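Ticket 74: Dredudwood Bell Night shows on the wrong day in the Kumia calendar
Status: Open (reopened by customer)
Product: Kumia festival calendar, web and phone
Opened: Friday, March 7, 2025

Customer
I subscribe to the Dredudwood feed to plan trips for a small walking club. Bell Night, the winter festival where the old year gets rung out of the village, is shown one day late. It's a December festival tied to the full moon, so the date moves, and I understand a calendar can get that wrong once. It's wrong in all 4 of the years I can scroll through. The printed program from the village has it a day earlier every time.

Before you ask, my phone is set to the right time zone. So is my laptop. I've also read the help page titled "Why does my festival look different?" and it doesn't say why my festival looks different.

Kumia Support
Thanks for getting in touch. Festivals that begin at sunset may appear on the following day, depending on display settings. Please go to Settings, Display, Day Start and choose Sunset, then sign out and sign in again.

Customer
Done. Bell Night didn't move. What did move is the Cedine River Blessing, which was right before and is now a day early. That festival starts at breakfast. I'm not sure what the Sunset setting thinks it's doing, but I've put it back.

Also, the club's page for last year's Bell Night now sits under the wrong date in your archive, pictures included. 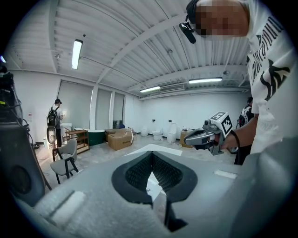 Attachment 1: white T-shirt with black lettering, headset with boom mic

Kumia Support
Thank you for the attachment. We've cleared the cached copy of the Dredudwood feed on our side. Please allow 3 hours and refresh. If the date is still incorrect, remove the subscription and add it again.

Customer
Waited overnight, to be generous. Refreshed, same date. Removed the feed and added it back, same date, and now all my reminders are gone. A warning about the reminders would have been nice.

I did some testing of my own, for what it's worth:
Web, signed in: wrong date
Web, signed out: wrong date
Phone app: wrong date
Feed opened in a plain text editor: wrong date

That last one seems to settle it. The date is wrong in the file you send out. No setting on my end is going to fix that, and I'd like to stop changing settings.

Kumia Support
We appreciate the detailed testing. The feed for Dredudwood is supplied by Pagano, our regional listings partner. We've passed your report to them. Pagano has replied that the date is 100 percent correct according to their moon table.

Customer
I'd like to know which moon table. The village doesn't use the astronomical full moon. It goes by the evening the moon rises before the sun is fully down, and that tends to land the day before. It's in the first paragraph of the program. The bell is rung that evening, the bread is handed out at the church gate, and by the following morning it's over and people are sweeping up. Anyone who trusts your listing will arrive in time for the sweeping. 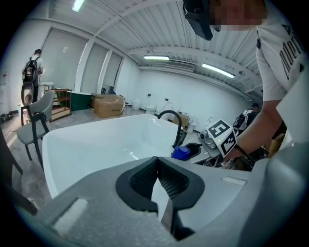
I also doubt this is the only listing affected. Two of the smaller winter festivals up the valley go by the same rule, and both look a day late to me. I haven't got printed programs for those, so treat it as a suspicion. Cedine uses a fixed date and is fine, as long as I leave your Sunset setting alone.

Kumia Support
Thank you for explaining the local rule. We've asked Pagano to review the source for Bell Night and have added a note to the listing: "Date may vary. Check locally." We believe this resolves your request and are marking the ticket as solved.

Customer
Please reopen it. The date doesn't vary — it's a known date that you're showing wrong. A note telling people to check locally is an odd thing to find in a calendar they subscribed to so they wouldn't have to.

What I'm asking for:
Correct the date for the coming December.
Correct the past years in the archive, so club pages sit where they belong.
Tell me whether my reminders can be restored.

Kumia Support
Ticket reopened. Reminders can't be restored after a feed is removed, and we're sorry for the loss. Pagano has agreed to accept a copy of the village program as a source. Could you upload the page with the date rule?

Customer
Uploaded, both sides. I'll believe it when the date moves. Please leave this open until then.

Internal note added: program received, sent to Pagano. Sunset setting and Cedine listing split off as a separate bug. Awaiting partner.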